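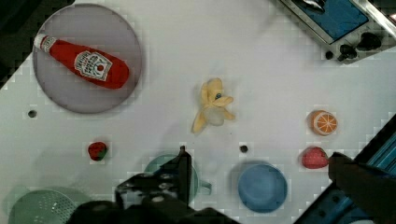
**Ticket:** wrist camera freezes, arm faults during pick
**Bench:** Bokholm shared workshop, toy kitchen table
**Status:** open, workaround in place
**Priority:** normal

### Symptom

The wrist camera stream stops updating partway through a pick. The arm keeps moving for a moment on the stale picture, then the controller raises a tracking fault and holds position. The fault clears from the panel, but the camera does not come back until the USB hub is power cycled.

It started after the wrist was rewired in September. Before that the same script ran whole evenings without a drop.

Typical log output:

```
[pick] target: strawberry
[cam_wrist] frame 2443 ok
[cam_wrist] timeout waiting for frame (700 ms)
[cam_wrist] retry 1
[cam_wrist] retry 2
[cam_wrist] device not found
[arm] tracking fault, holding
```

The frame number is different every time. I pasted this one because it was the longest run of the night.

### Setup

- Arm controller on its own supply, stock firmware
- Wrist camera over USB, through a Manolakis powered hub
- Overhead camera on a separate port, not through the hub
- Pick script from the Makanton repo, main branch, no local changes except the table height
- Control PC under the bench, Linux, nothing else running

### What I tried first

1. Swapped the wrist camera for the spare. Same fault.
2. Moved the hub to a different port on the PC. Same fault.
3. Bypassed the hub. Worse. The camera dropped before the first pick finished.
4. Lowered the frame rate by half. Runs went longer but still ended the same way.
5. Rolled the pick script back to the last tagged version. No change, so I put it back on main.
6. Left the arm parked with the camera streaming while I ate. No drops at all.

Number 6 is the useful one. If the camera is fine with the arm still, then motion matters, and I should have tested that before touching the script.

### Update, 7:40 pm

Ran the joints one at a time from the jog panel with the stream open. Base, shoulder and elbow can go end to end with no dropped frames. Wrist roll is where it goes wrong. Past a certain angle in one direction the stream stutters, and if I hold it there it dies. Rolling back does not recover it.

Repeated it with the gripper disconnected to rule out the gripper motor pulling the voltage down. Still fails at the same angle, so I am not chasing power any further for now.

### Update, 8:25 pm

Cable routing is my main suspect. When I redid the wrist I left slack in the long run so the elbow could straighten, and I never worked out where that slack would end up when the wrist turned. The long black cable goes up from behind the joint cap and arcs over to the wrist, where a second, tighter loop sits above the connectors. A bunch of cable also hangs off the end of the arm by the gripper tip.
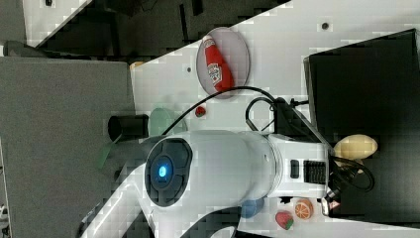
The tight loop is the part I would change first. A USB cable does not like being bent right where it leaves the plug, and wrist roll pulls on exactly that spot. The pick poses make it worse because the strawberry and the orange slice are down by the table edge under the wrist, and the script picks a rolled approach for anything in that area. Targets near the plate with the ketchup bottle get a straighter approach and have never triggered the fault for me.

Checked the log against that idea. Every drop tonight came on an approach to the edge area or on the lift right after it.

### Update, 9:10 pm

Took the cable off and flexed it by hand with the camera plugged in on the bench. Bending the middle does nothing. Bending it just behind the camera end drops the device most of the time. The jacket looks fine from outside, so the break must be inside the strain relief.

Put on the spare Cekwood cable with these changes:

- Single wide bend at the wrist in place of the tight loop
- Hook-and-loop tie on the link below the wrist, loose enough for the cable to slide
- Loose ends at the tip bundled so they can't catch on the gripper

Jogged wrist roll to both limits with no dropped frames. Then ran the full pick list 4 times without a fault. The spare is shorter than I would like — it comes close to tight when the elbow is fully straight.

### Workaround until the new cable arrives

- Wrist roll is limited in the local config. Please leave it that way.
- Do not jog the elbow all the way straight.
- If the camera drops, stop the script first, then power cycle the hub. Cycling it with the script running leaves the driver stuck and you will have to reboot the PC.

### Still to do

- [ ] Order a longer high-flex cable with a right-angle plug
- [ ] Make the script stop the arm on the first missed frame. It should not be moving on an old picture, whatever the cable is doing.
- [ ] Print a proper clip for the wrist link
- [x] Label the bad cable and get it out of the parts drawer
- [ ] Remove the roll limit and rerun the edge targets

Leaving this open until the last item is checked. If you use the bench before then and get a timeout, add the log here along with the target it was going for.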